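In praise of cooking for one

Pandstead, where I live, has a perfectly good evening class programme. You can learn upholstery, Spanish for beginners, how to prune an apple tree. There is a bread course with a waiting list. There is a course on dinner parties (I took it, I loved it, I have never since managed the pudding). What you can't learn, anywhere on the list, is how to cook a decent supper for one person on an ordinary night with nobody coming round, and I think that is a great shame, as it may be the most useful bit of cooking there is.

I have lived alone for 14 years. For the first 2 of them I ate very badly. I had come out of a house where four of us took turns at the stove, and I simply didn't see the point of peeling an onion for myself. I ate toast. I ate cereal at nine at night, standing up. When friends came I cooked for two days beforehand and used every pan I owned, and when they left I went straight back to toast. Cooking was something you did for an audience.

Then one September I came home with a squash that a neighbour on the allotments had pressed on me, far too big for me and too nice to waste. I roasted half of it with a tin of chickpeas and a lot of cumin, and ate it out of the roasting tin with yoghurt on top, and I remember sitting there thinking, well, this is wonderful! Why have I been saving this sort of thing for visitors? The other half became soup. The soup lasted until I was sick of it, and that was my first proper lesson, about freezing things before you get sick of them.

My argument is a simple one. Cooking for one is a skill of its own, and we ought to treat it like one. It isn't family cooking divided by four, which is how most recipe books handle it, if they handle it at all. Anyone who has tried to use a quarter of an egg knows this. The sums go wrong, the pan is too big, the sauce catches before it thickens, and you're left with most of a bunch of celery. A good single cook thinks about the celery first. What else is it going into this week? Can it be chopped and frozen? (It can. It goes limp, and in a stew you won't care.)

I keep a notebook of solo suppers, which has reached 109 entries, and I'm fonder of it than of any book on my shelf. Some of the entries are hardly recipes. Number 31 is "sardines, hot toast, too much lemon". Number 58 is a very slow omelette with whatever herb is dying on the windowsill. There is a noodle thing with peanut butter that I would be ashamed to serve and would happily eat twice a week for the rest of my life. And this is the joy of it! You can cook exactly to your own taste. If you like your greens with a frightening amount of garlic, go ahead. If you want the crispy bit of the lasagne, it's all crispy bit, provided you bought a small enough dish.

I do hear the case against. Cooking for one can be lonely, and for somebody newly bereaved or newly divorced it can be very hard indeed to lay one place. I wouldn't dream of telling a person in that position to cheer up and roast a squash. It can also cost more per plate, and the shops don't help. Why are spring onions sold in bunches that would feed a wedding? Why does the small tin of tomatoes so often cost nearly as much as the big one? A market stall will sell you one carrot without blinking, and I wish more supermarkets would.

There is also the matter of time. People who work late, or on their feet all day, are told to "batch cook at the weekend" as if the weekend were lying about unused. I batch cook by accident, if at all. I make double of whatever I was going to make anyway, put the second lot in a tub with a label on it, and forget about it until some wet evening when I am tired and it turns up like a present.

And that brings me to the poor old microwave, looked down on by people who cook and depended on by people who say they don't. I think the snobbery is daft. It cooks a single potato while the oven would still be warming up. It does one portion of porridge without a pan to scrub. Frozen peas, a fillet of fish under a plate with a bit of butter, a mug of custard, spinach from a bag, all of these come out beautifully, and I would put any of them in front of a guest.

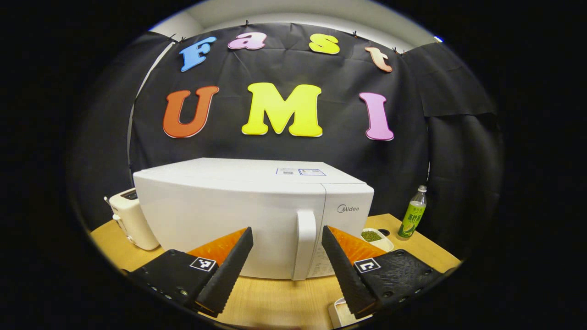
A white Midea microwave on a light wooden tabletop.

My mother used hers to heat milk and for nothing else, and regarded anything further as cheating. But cheating at what? If you have eaten something hot and green that you liked, I can't see who has been cheated. The trick, if there is one, is to use less power for longer than you think and to let things stand afterwards. Most of the food that people complain about has been blasted and then eaten at once, while it is lava at the rim and ice in the middle.

So what would I like to see? A class, for a start. Six evenings in a borrowed kitchen, no baking, nothing that needs a blowtorch. One evening on eggs, one on the freezer, one on what to do with the rest of the cabbage. I would put students in it, and widowers, and people whose partners work nights, and anyone whose children have just left home with the good saucepan. I'd want a bit of time at the end for everyone to sit down and eat, each with their own small dish, and argue about garlic.

I would also like recipe writers to give us a chapter, a real one, at the front of the book where we can find it. Until they do I shall carry on with the notebook. Number 110 is going to involve an aubergine, and I haven't decided yet whether it gets the miso or the honey. Probably both.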